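공용 욕실 청소 방식이 바뀝니다

프라쿨로우 생활관 소식지 12월호에서 예고한 대로, 공용 욕실 청소 순서와 담당 구역을 새로 정했습니다. 바뀐 순서는 3월 12일부터 적용합니다. 지난겨울 입주자 설문에서 가장 많이 나온 의견이 욕실 바닥, 그중에서도 샤워부스와 변기 사이의 좁은 바닥에 관한 것이었습니다. 응답자 200명 가운데 절반 가까이가 이 부분을 적어 주셨습니다.

지금까지는 세면대와 거울부터 닦고 바닥은 맨 나중에 한꺼번에 물을 뿌려 정리했습니다. 이렇게 하면 변기 옆 안쪽까지 솔이 잘 들어가지 않고, 구석에 머리카락과 물때가 남습니다. 시설 담당 허우 보(Hậu Võ) 씨가 2층 욕실에서 두 주 동안 순서를 바꿔 해 본 뒤 정리한 내용은 다음과 같습니다.

먼저 바닥에 놓인 물건을 모두 욕실 밖으로 옮깁니다. 그다음 변기 옆 안쪽 바닥을 마른 상태에서 쓸어 내고, 손잡이가 짧은 솔로 벽과 바닥이 만나는 줄눈을 닦습니다. 샤워부스 유리와 샤워 트레이는 그 뒤에 합니다. 변기 바깥면은 바닥용과 다른 걸레를 쓰고, 걸레는 사용 후 세탁실 파란 통에 넣어 주십시오.
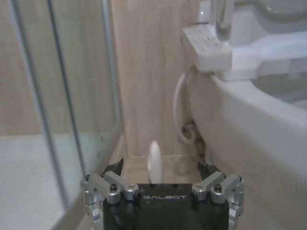

샤워부스와 변기 사이의 바닥. 베이지색 타일이 깔린 좁은 공간이다.

안쪽 바닥에는 되도록 물건을 세워 두지 않는 것으로 했습니다. 작은 용기 하나만 있어도 솔질할 때마다 치워야 하고, 밑에 물이 고이면 타일에 자국이 남습니다. 개인 세면용품은 각 방 바구니에 보관해 주십시오. 청소 시간에 바닥에 남아 있는 물건은 관리실에서 보관하며, 4주 안에 찾아가시면 됩니다.

샤워 후에는 유리 안쪽의 물기를 위에서 아래로 한 번 밀어 내려 주십시오. 유리 세로 틀에 물때가 끼면 일반 세제로는 잘 지워지지 않습니다. 물기 제거용 밀대는 층마다 2개씩 비치했습니다. 환풍기는 사용 후 30분 정도 켜 두었다가 끄면 됩니다.

줄눈 보수는 이번 청소 변경과 별도로 진행합니다. 공사 업체는 트로나드이며, 3층부터 시작해 아래층으로 내려옵니다. 보수하는 동안 해당 욕실은 하루씩 사용할 수 없으니 다른 층 욕실을 이용해 주십시오. 날짜는 층별 게시판에 따로 붙입니다.

새 담당표는 1층 게시판과 각 욕실 문 안쪽에 있습니다. 순번을 바꾸고 싶은 분은 토아 끼에우(Thoa Kiều) 씨에게 미리 알려 주십시오. 솔이나 걸레가 부족하면 관리실에서 받아 가실 수 있습니다.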